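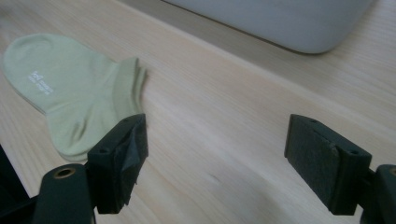
# Histthorpe overnight train - last run in November?

**signalbox_ray**

Notice went up at the station this morning. Prerkano are withdrawing the sleeping car from the Histthorpe overnight from the November timetable. The train itself stays for now, seats only, leaving at 6 pm as it does today. Has anyone got the full document? The one on the noticeboard is a single page and refers to an attachment that isn't attached.

**pearce_junction**

I have it. The main points:

- sleeping car withdrawn, no replacement
- first-class seats to be sold at the old economy fare
- dinner service ends, trolley only
- stop at Pearce becomes request only in both directions

The reason given is bogie overhauls due on both sleepers. No costing in it.

**Mallee Flyer**

I'll say the unpopular thing. It's a 300 km trip. You board at six, you're asleep by ten if you're lucky, and then you sit in the loop at Pearce for 117 minutes waiting on a grain train. Without that wait you'd be there before midnight. The sleeper only makes sense because the timetable is so slow. Fix the timetable and run it as a day train.

**signalbox_ray**

Fix it with what, though? The loop is there and the grain has priority under the access agreement. You can't run it in the day either, the single line is full until mid-afternoon.

**Mallee Flyer**

It's full on paper. Sit at the level crossing for a day and see how many of those paths get used. I did it in harvest and half of them didn't turn up.

**dot_on_the_down**

My mother goes down to the city for the hospital and she books the sleeper each time. She's 81 and can't do a night in a seat. A day train would suit her as well, provided it got in before the clinic closed, and the ones they've proposed in the past never did. I don't much mind which of you is right. I'd like somebody to ask the people who use it.

**Bello Balogun**

The petition from last time had 1,866 signatures and the minister's office did reply to it, so it isn't pointless to write. I was one of the people who carried the boxes in. What worked was letters that named a specific trip and a specific reason. The form letters got a form answer. Dot, your mother's case is exactly what they should be reading.

I'd disagree with Mallee Flyer about the day train, by the way. We asked for one and were told there was no crew depot at our end. Nothing has changed there that I know of.

**pearce_junction**

On the overhauls - I used to work in the carriage shed. Those bogies were done not that long ago. One car, anyway. I can't speak for the other.

**wagonwheel**

"Not that long ago" being when? Both cars were out on the same rotation when I was there and they'd be due. I don't like the decision but I don't reckon they're making that bit up.

**pearce_junction**

Before the repaint. Might be longer than I thought, then. I'll see if I've still got my diaries.

**signalbox_ray**

Can you post the attachment, Pearce? A scan is fine.

**pearce_junction**

It's over the upload limit. I've cut it down in Editz and it's still over. I'll email it to anyone who messages me.

**dot_on_the_down**

Message sent. Does anyone know if bookings already made for the sleeper will be honoured? Mum has one for the week after the change.

**wagonwheel**

Page four, they refund the difference and move you to a seat. You have to ring them for it, they won't do it off their own bat. Have the booking number ready.

**Mallee Flyer**

For what it's worth I'll be writing in too. I'll be asking for the day train, but I'll put in that the sleeper should stay until there is one.

**Bello Balogun**

That's fair enough. Submissions go to the Prerkano timetable office, same postal address as last time. They don't take them by phone.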